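Folding ribbed knits on a floor mat
31/08/2021
Filed under: laundry, storage

The bed is too soft to fold on. I did it that way for years and the stacks never came out square, so since March all knitwear has been folded on the floor, on the woven mat. These are my notes on the method, mostly so that I stop changing it.

The surface comes first. A slatted mat gives a little along one axis and almost not at all along the other. If I lay the garment with its side seams parallel to the slats, I can use the slat lines as a ruler and keep both edges straight. The cloth border is no use for this, as knit catches on it slightly and drags when turned. I keep the work well inside the border.

The mat should be swept before anything goes down on it. Grit sits between the slats and transfers to fine rib, where it is hard to see and easy to feel. I sweep along the slats with a soft brush, then wipe once with a barely damp cloth and give it time to dry.

My sequence for a long-sleeved ribbed top:

Front side down, sleeves out.
Smooth from the center toward the seams with a flat hand. Do not pull on the hem. Rib stretches sideways far more than it stretches lengthwise, and a pulled hem stays wavy in the drawer.
Fold one side in to the middle of the shoulder, then lay the sleeve straight down along the fold.
Repeat on the other side. The two folds should meet or leave a small even gap. Overlap makes a ridge.
Fold up from the hem in thirds, turn over, press once.

Hangers are out for anything ribbed. I weighed one of my heavier tops on the kitchen scale at 462 grams, and on a hanger all of that load goes through two small areas at the shoulders. It grew noticeably in length over one winter on the rail.

For storage I use the Kaufmann drawer inserts, the shallow ones. A stack of 12 fits without compression if the thick pieces go at the bottom. The Urari boxes I had before were deeper, and whatever was at the bottom came out with hard creases across the chest. They now hold scarves, which suit them better.

On moths: cedar blocks, sanded twice a year, in every drawer. I also tried the lavender sachets from Gornavance and could not separate their effect from that of the cedar, so I have not bought more. Regular handling probably does more than either. Clothes that get taken out and refolded do not stay undisturbed long enough to be eaten.

One open problem is the mat itself. It keeps a curl from being stored rolled – reverse rolling it overnight helps for a day or so, then the curve returns. Weights at the corners work but get in the way of the sleeves. I may try storing it flat behind the wardrobe when I have moved the ironing board.
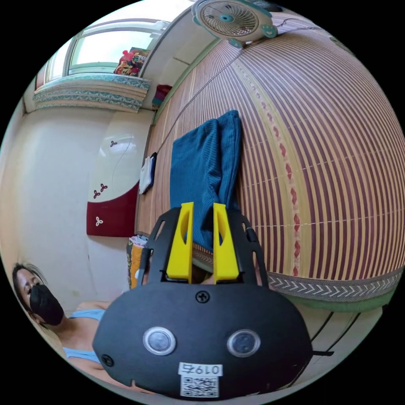
Dark teal rib knit, folded, on the striped mat.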